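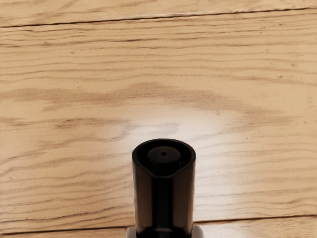

KEEPING A BENCHTOP ARM HONEST

Home | Kitchen | Workshop | Garage | Tips Archive

June | By the Trovitholm Workshop Desk

We have run the marker-and-cup cell at Jilcombe long enough to have opinions about it. The arm picks up a pen, carries it to a cup and lets go. A toddler manages this in an afternoon. The arm has needed 3,831 cycles and most of our spare evenings.

Wipe the fingertips before you touch any settings. A dry lint-free cloth does for every day, and a barely damp one for the grime. Half the grip faults in our notebook were cured by the cloth, usually after an hour spent adjusting something else.

Look at the glare. A varnished tabletop under a bright lamp goes white in patches, and a wrist camera thinks white patches are very interesting. Turn the lamp toward the wall or buy a duller table.

Use the same pen every time. Swapping in a fatter one and leaving the grip width alone is how we learned where pens go when squeezed. (Behind the freezer.)

Check the mounting bolts every 300 cycles. Mark each one with a stripe of paint across the head and onto the plate. If the stripe no longer lines up, the bolt has moved, whatever it tells you.

Teach the high point first, then the low one. Slow the last 2 inches of travel to a crawl. You will save no time by rushing them, and you may have to explain a dent.
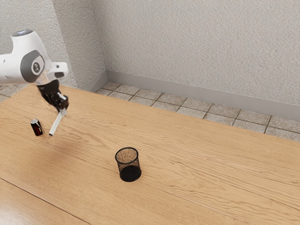
White stick in the gripper, with the mesh cup and a soda can on the table.

Mesh cups weigh next to nothing and wander when bumped. Put a ring of masking tape on the table where the base belongs, and set the cup back inside it before each run. The Fajardo method, which is to eyeball it, has been retired.

Every 1,000 cycles, switch off, wait for the arm to settle, and go over the joint covers for hairline cracks. Then save the taught positions somewhere other than the controller. We label ours by month. There is one called Belico Final and another called Belico Final Use This One, and the second is the wrong one.

Back to top | Next tip: Squeaky drawer runners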